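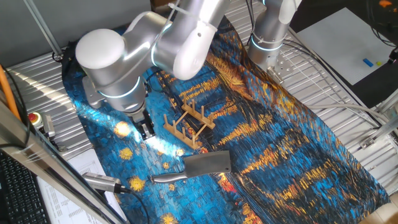
Do we buy the spare gripper fingers in this budget or wait for the next one?
We buy them in this one, two sets, from Gredach.

August 8, 2026. Jovita sent me the offer: 751 dollars for each set, plus 148 for shipping. Delivery is 17 working days, so if we order now they come in September. I asked Hestdale also, but they did not answer yet.

The limit for this quarter is 3,374, and the new cables must fit inside it. A second dish rack I would not buy, one is enough for the cleaver task.

To do: Apolinar checks the bolt pattern on the fingers before I sign. Ask Perla which account we use.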